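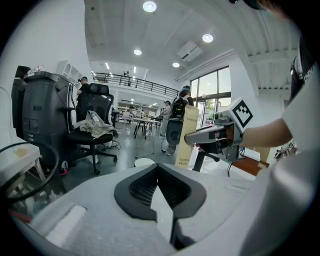 I've been writing this letter to a small group of subscribers for long enough that most of you know my bias. I like cash flow, I'm suspicious of borrowed money, and I get cranky when everybody agrees with me. So you can imagine how October 2022 feels. For the first time in years my side of the argument is winning, the bears are on every channel, and I find I don't enjoy it nearly as much as I expected to.

What I want to talk about is dividends, and in particular the way people have suddenly fallen back in love with them.

It happens every time growth stocks get taken out and beaten. All through the good years, if you mentioned a dividend at a dinner party, somebody would look at you as if you'd brought a fax machine. Why would you want a company to hand you money when it could put that money back into the business and triple it? Now the same folks are asking me for "something safe that pays." They say it just like that, as one phrase, as though the paying is what makes it safe.

Well, it isn't! A dividend is a decision made by a board of directors. They can make a different one next quarter. The check you got in June tells you the company had the money in June, or that it was able to borrow the money in June, and from the outside those two look exactly alike until you go and read the cash flow statement (which hardly anyone does, and I include myself for the first ten years I did this).

Let me tell you about Reltholm, my most expensive teacher. I bought it when it yielded a bit more than its competitors, and I bought more when the price dropped and it yielded a lot more than its competitors. I had a spreadsheet. I was very proud of the spreadsheet. It told me what my income would be if the payout never changed, and it had a nice column for reinvesting that ran all the way down the page. What it didn't have was a line for what the company had left over after paying its bills and replacing its worn-out equipment. For 3 years that number was smaller than the dividend. The gap got filled with debt, a little bit at a time, at rates so low that no one at the annual meeting even raised a hand.

Then the loans came due, the payout was cut to almost nothing, and the price fell on top of that, so I got to be hit twice for one mistake. I ended up selling at a loss of $3156. That's not a fortune, and I know people who lose more than that on a bad boat. I remember the figure to the dollar anyway, and I suspect I'll still remember it when I've forgotten my own zip code.

So when I see a screen full of big yields now, my first thought is that the market is trying to tell me something. A high yield is mostly a low price. Somebody sold to get it there, and some of those somebodies read the cash flow statement.

The part that worries me this time is interest rates. For most of the last decade, a company that was short on cash could patch things over cheaply. Money was nearly free, lenders were bored, and almost anyone with a pulse and a letterhead could refinance. A lot of dividends that look steady on a ten-year chart were steady because of that. Those charts are accurate, I'm just not sure what they're measuring. If the bonds behind that smooth line have to be rolled over at twice the old coupon, the money comes from somewhere, and shareholders are last in line. We've always been last in line. It was easy to forget because the line was moving so fast.

Take Palacios, which a couple of you have written to me about. I understand the appeal. It's a dull business with loyal customers, and the dividend has gone up every year since I started following it. But look at when the debt matures. A big slug of it lands in the next couple of years, and management's answer on the last call was that they "remain confident in access to capital markets." I've heard that sentence before. I'd feel better if they'd said they were going to pay some of it off – even if it meant holding the dividend flat for a while and getting yelled at by people like us.

Funum is the opposite case and I like it more, though it's the kind of stock that makes your brother-in-law change the subject. The yield is small. It pays out 31 percent of its free cash flow, it carries very little debt, and it spent the easy years doing nothing exciting at all. I used to think that was a lack of imagination. These days I think it's worth paying up for, and I have been, slowly.

Now for the other side, because I promised myself I'd be fair. There's a real argument that I'm too gloomy. Plenty of companies locked in long, cheap debt while they could, and they'll be coasting on it for years while their cash sits in the bank earning actual interest. Higher rates help those outfits. It's also true that people like me were warning about debt back when the market had years left to run, and anybody who listened missed a great deal of money. I missed some of it myself. Being early costs you something every single year you're early, and I think bearish writers ought to own up to that more than we do.

There's also the plain fact that you can buy Treasury bills now and get paid for it. I keep saying this to retired readers and it keeps sounding like a trick. If what you want is an income you can count on for the next year, a stock isn't your only choice anymore, the way it kind of was for a long while there. Somebody with $3000 to park doesn't need to go hunting for a pipeline company with a shaky balance sheet. That money can sit still and earn a little, and there's no shame in it.

As for Sturkov, yes, I saw the yield, and yes, I got all the emails. I haven't bought any. The payout is bigger than the free cash flow, the explanation is that this is temporary, and I've already paid for that lesson once. If they cut it, get the debt down and the price falls another leg, I'll probably take a serious look. I tend to like companies better after the cut, when the embarrassing part is over and the income crowd has stomped off.

Next time I'll go through the maturity schedules for the rest of the list. It's tedious stuff, so bring coffee.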